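Clusari Multiplex Bead Kit – User Manual
Section 5: Sample Preparation and Plate Loading

Last updated July 19, 2025
9 min read
Search this manual Go
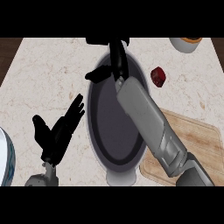
5.1 Before you start

This section covers serum, EDTA plasma and culture supernatant. For cell lysates, use Section 6. The two protocols use different diluents, and results from one cannot be compared with results from the other.

Bring all reagents to room temperature before opening. Leave the capture beads in their amber vial until step 5.3. The wash buffer is supplied as a concentrate and may show crystals after cold storage. Warm the bottle gently and swirl until they dissolve.

CAUTION: The stop reagent contains a dilute acid. Wear gloves and eye protection.

5.2 Preparing samples

1. Thaw frozen samples on ice. Do not use samples that have been thawed more than twice.
2. Mix each sample by inverting the tube. Do not vortex plasma.
3. Spin for 10 minutes at 4 °C to remove debris and lipid. Draw from the middle layer.
4. Dilute serum and plasma 1:4 in Sample Diluent B. Run supernatant undiluted.
5. Keep diluted samples on ice and load them within one hour.

Note: Hemolyzed samples read high on the IL-8 channel. Mark them on the plate map and review them separately.

5.3 Loading the plate

1. Pre-wet the filter plate with 100 µL of wash buffer per well. Wait one minute, then remove by vacuum.
2. Vortex the bead vial for 30 seconds – beads settle quickly, so repeat before each column.
3. Add 25 µL of bead mix to every well, including blanks.
4. Add 50 µL of standard, control or sample according to the plate map. Change tips between wells.
5. Seal the plate, cover with foil and shake for two hours at room temperature.
6. Wash three times. Blot the underside of the plate on lint-free paper after the last wash.

CAUTION: Do not exceed the vacuum setting in Table 3. High vacuum tears the membrane and the well is lost.

5.4 Reader settings

On the Vanholm reader, select protocol 158 and confirm that the bead count per region is set to 89 or higher. Wells below this count are flagged in the export file and should be repeated. If the reader shows error 559, the sample needle is blocked – run the back-flush cycle, then restart from the flagged well.

Protocol files from before October do not include the revised gate and must be replaced.

Section reviewed by Araceli Villaseñor and Aiguo Duan.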